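Demonstration Operators, Tabletop Manipulation (fixed term)
Coltine, Felby site

Last updated: October

Coltine is recruiting operators to record demonstrations for a learned control policy. The policy takes camera images and the current arm position as input and outputs short movements of the arm. It is trained on recordings of people doing the task by hand control, and the quality of those recordings limits what it can learn. The present set holds 614 accepted episodes. We need considerably more, from people who do not all move in the same way.

The post is part time, on site, for 8 weeks. There are 4 places. No background in robotics is required.

The work

Operators steer a single arm fitted with a straight rod. There is no gripper. All movement of the blocks is by pushing. Each episode begins with a written instruction on the operator's screen, such as "move the green star next to the yellow hexagon" or "separate the blue cube from the group". The operator carries out the instruction, marks the episode as finished, and goes on to the next. Episodes are short, and a good share of them will be corrections, in which the blocks start in an awkward arrangement and have to be brought back to a usable one.

The workspace is a wooden board bolted to a perforated table. Blocks differ in colour and shape, and instructions refer to them by both. Contact between blocks is normal and several instructions depend on it.
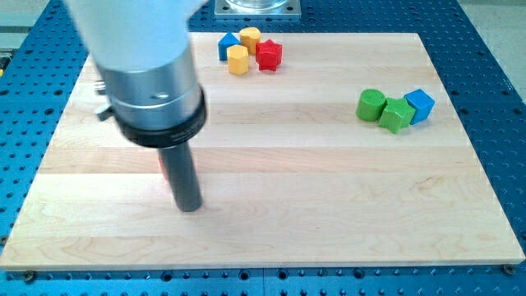 Duties

- Record episodes to the written protocol, at a steady pace, with the tip kept low over the board and without sudden changes of direction.
- Reject your own episodes where the instruction was misread or the wrong block was moved. Rejected episodes are kept in a separate folder and do not count against you.
- Write a second instruction for a proportion of finished episodes, in your own words, describing what was done. Plain wording is preferred. Spelling is checked later.
- Reset the board between blocks of work using the layout sheet for that session.
- Log any drift, stalling or odd noise from the arm and stop until it has been looked at.

Requirements

Normal or corrected vision and the ability to tell red, green, blue and yellow apart. Good written English. Able to sit at a control station for sessions of up to 50 minutes, with breaks between. Experience with remote handling, model control, laboratory work or video labelling is useful but will not be weighted heavily. Left-handed applicants are encouraged to apply; the control station can be set up for either hand.

Hours and pay

Two shifts are run, morning and afternoon, and operators are assigned to one for the whole period. Training is paid at the full rate and takes place over the first two shifts. Pay is by the hour. There is no payment per episode and no bonus for volume.

Data and consent

Recordings contain the board, the arm and the control signals. Operators are identified in the data by a number only. Written instructions become part of the training set and may be released with it. Applicants will be asked to sign a consent form covering this before training starts, and a copy can be sent in advance.

How to apply

Send a short letter and a CV to Talha Mirani, data collection lead, with "Zirar operator" as the subject. State which shift you could work. Shortlisted applicants will be invited to a trial at the control station, held on a Wednesday, in which they complete 8 practice episodes. Questions about the arm, the controls or access to the building should go to Senan Ó Conaill.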